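Talk notes – Lenihan Hall, 30/10/2019
Why old canal maps are worth your evening

Slide 1. Wait for the lights. Say hello, thank the Mirnico local history group for having me, ask who walked here along the towpath. (Usually a good few hands!)

Start with the map itself. The Stolow survey of 1833, 36 sheets, all drawn by hand and all a slightly different size. I first unrolled sheet 19 on my kitchen floor and lost a whole Saturday to it – the locks, the lime kilns, the tiny gardens behind the toll houses, every one with its own path. Pause here and let people look.

Slide 2. What a surveyor bothered to write down. Field names are the best bit. Read out Pudding Piece, Long Hungry and The Slang, and take it slowly, they always get a laugh. Hungry meant poor soil. A slang was a long thin strip, often the bit left over once the canal had cut through somebody's field. 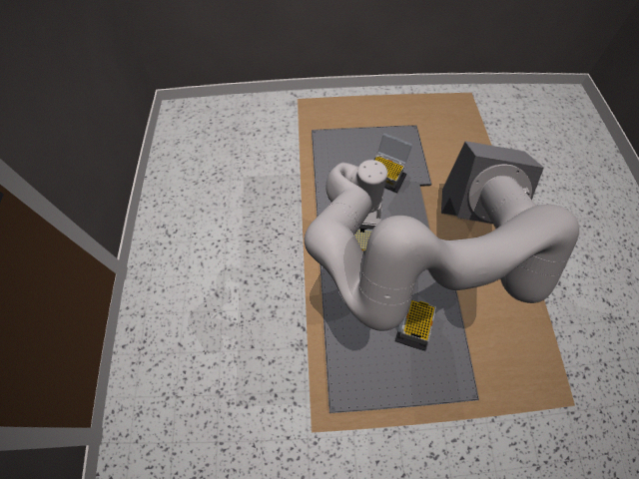
Slide 3. The argument over water. The millers at Evgate wanted it kept in the river and the canal company wanted it in the locks, and you can follow the whole row in the margins. Look for the red ink. Each red line is a level the two sides had fought over, and on sheet 22 one has been scratched out and drawn again lower down. I love that scratch. If time is short, skip the bit about the sluice keys and go straight to the reservoir.

Slide 4. How to read one yourself. Find the church first, then the bridge, then turn the sheet until they line up with what you know. North is hardly ever at the top! Check the scale bar on each sheet as well, the second surveyor used a different chain and his fields all come out too big.

Slide 5. Then and now. The basin at Evgate is a car park, but the kerb on the far side still follows the old wharf wall, curve and all. Go and stand on it, it's wonderful. The walk from here takes around 30 minutes, muddy after the second bridge.

Questions. Repeat each one for the back row. Copies of sheet 19 are on the table by the door – mention the sign-up list for the October walk reports, and return the clicker.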